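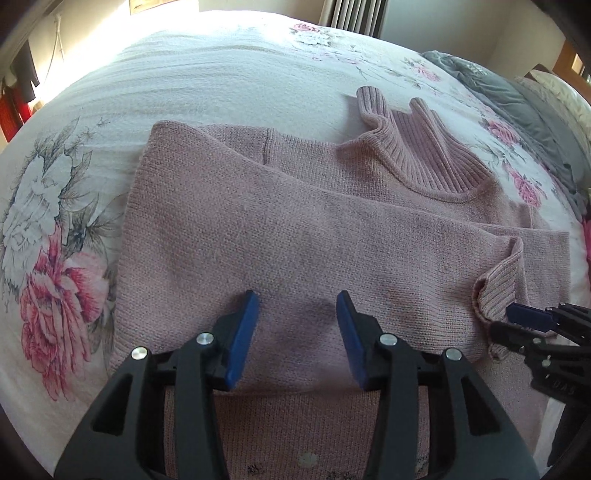
Clalier Garment Folding Set

Summary
Clalier documents the folding of everyday clothing in furnished bedrooms. The set contains 820 sessions covering 24 garments, among them a pale pink knit turtleneck sweater folded on a bed with a floral duvet.

Garment categories
Knitwear, shirts, trousers, scarves, towels and children's wear. Knitwear is listed by collar type - crew, V-neck or turtleneck.

Folding convention
Sleeves are brought in over the body before the hem is raised. Turtleneck collars may be left rolled or laid flat; both are accepted as complete.

Known limitations
Thick knits are underrepresented. Patterned bedding can make garment edges difficult to label, and 48 sessions carry a note to this effect.

Maintenance
Labels are reviewed every July by Imani Rweyemamu. Corrections should be addressed to Celeste Barrientos at the Saavedra office, quoting the session number.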